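Site visit: the two-arm bench cell at Gunton

The Gunton workshop opened its doors on Saturday, November 4, 2023. I spent most of my time at the Damum cell with Guoqing Xie, who maintains it, and kept notes on mounting, cabling and service.

Both arms stand on black metal plates fixed to a common front rail. Xie treats the rail as the datum. If an arm has to come off, it comes off with its plate, and the plate goes back against a dowel so the calibration needs checking but not redoing. A swap takes 17 minutes without the check. The previous cell, at Tutaneck, had its arms on separate pedestals and was recalibrated weekly until June. 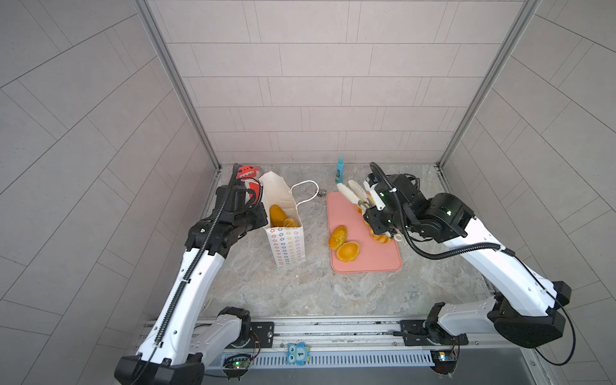
Right arm with the bread knife over the sliced bread. Note the corrugated sheath on the left arm's upper link.

Cable wear is the main maintenance item. The sheath is inspected every 82 operating hours at the points where it bends most, and the wrist loop is checked by hand through full travel with the drives off. Too short a loop pulls on the connector; too long and it catches the gripper. Xie sets the slack by eye and marks it with paint. The log stood at 411 hours on the current left-hand sheath.

The controller boards sit low at the front, one at each base, and can be reached without leaning into the enclosure. Each has its own LED. Fumiko Uchida, who wrote the service sheet, wants the red and black leads tied back to the rail, as they are easily snagged when a plate is lifted. This had not been done when I visited.
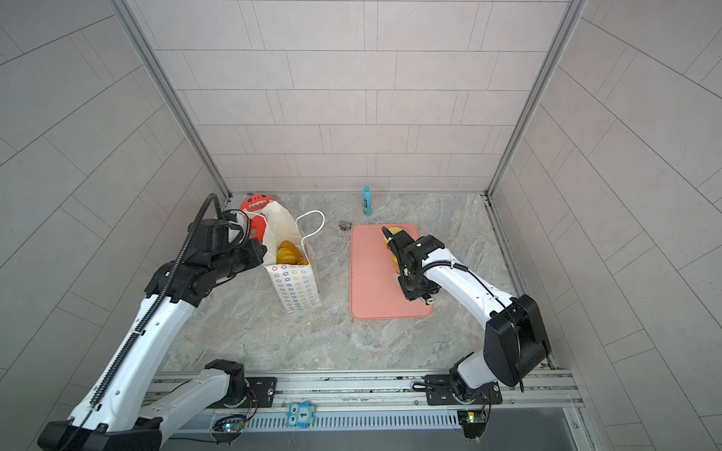
Left gripper at the mouth of the bag, right gripper closed on a yellow item on the board. Boards and wiring are below the bases.

Gripper fingers are cleaned at the end of each shift and changed as a pair. Spares are kept in a labelled drawer, up to 5 pairs. The tiled walls and marble-patterned floor get a wipe-down at the same time.

I asked about drift in the corner posts. Xie checks them for square after any move of the cell and has corrected them once. The Yu cell was shut down for a gearbox change and I did not see it run.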